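Review: Karagiannis Suturing and Mending Package, evaluated for textile repair

Prepared by Fumiko Nishimura for the Hudevis Workshop Review
19 December 2020

Hudevis was asked by its members to assess whether a two-arm system built for surgical sewing could take over hand mending in a small repair shop. The Karagiannis package is sold with a stitching program, a viewer and a set of fine instruments. The question put to the reviewers was a plain one: can a machine that closes skin also close a torn lining?

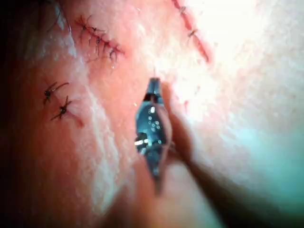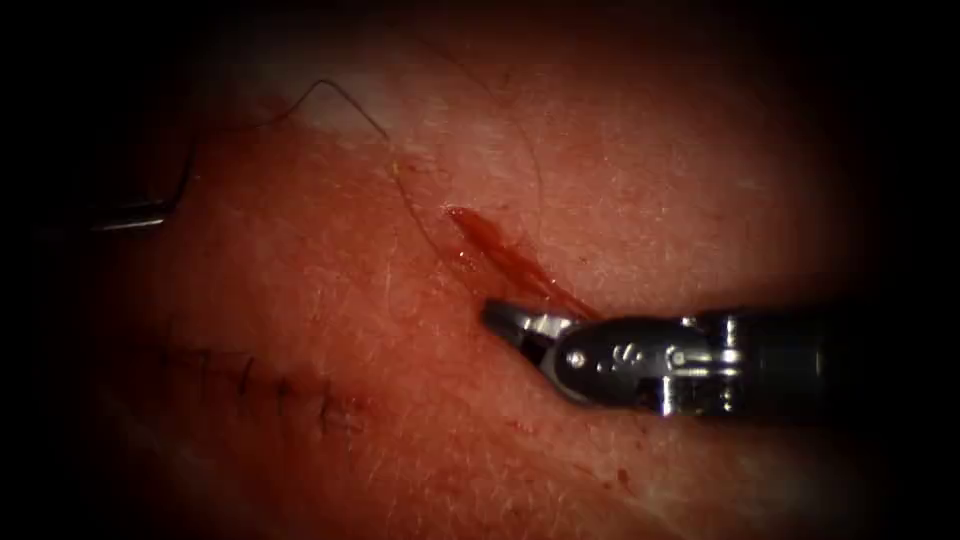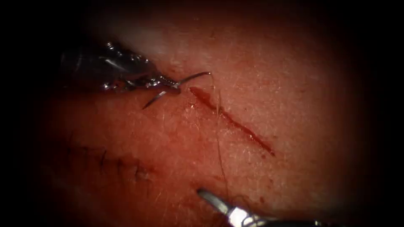
Stitched seams on a skin surface, with metal instruments working close by.

Suturing is the work for which the package was designed, and it remains the work it does best. Under the guidance of a trained operator, the arms hold a curved needle firmly and place small stitches with very little strain on the material. The reviewers have no complaint about precision. Brisa Cuautle, who has mended coats by hand for most of her career, judged the finest stitches equal to her own.

Cloth is another matter. Skin stays where it is, while a loose lining shifts, folds and slides under the needle. On cotton held in a hoop, the program completed a straight seam without help. On the same cotton laid flat, it stopped 2 times in one seam and asked the operator to smooth the fabric. Wool was acceptable. Silk was not, and the trial on silk was ended early.

Thread handling was the weakest point. The arms pull a short thread well, but a long one tends to loop and must be cleared by hand. A seam that Ms. Cuautle finished in four minutes occupied the machine for around 6 times as long, and an operator had to remain at the console throughout. Threading the needle is still a manual task.

The viewer deserves credit. It is sharp, comfortable over a long session, and shows the weave of a fabric better than any bench magnifier in our shop. The grip settings are less well arranged. They are spread over several menus, and the manual gives values for tissue only - the reviewers had to find their own for cloth.

The yearly service plan was quoted to us at $3,756, not including instruments. Joscha Pfeiffer of the Mota branch noted that instruments wear faster on heavy thread, and buyers should allow for this.

Hudevis does not recommend the package for general mending at present. A shop that repairs delicate items under magnification, with a skilled operator already on staff, may find it useful for short seams in held fabric. Sorting, pinning, turning and pressing are all outside its abilities, and these make up most of a mender's day.

A revised cloth program is expected in January. Roya Najafi will repeat the silk and flat cotton trials when it arrives.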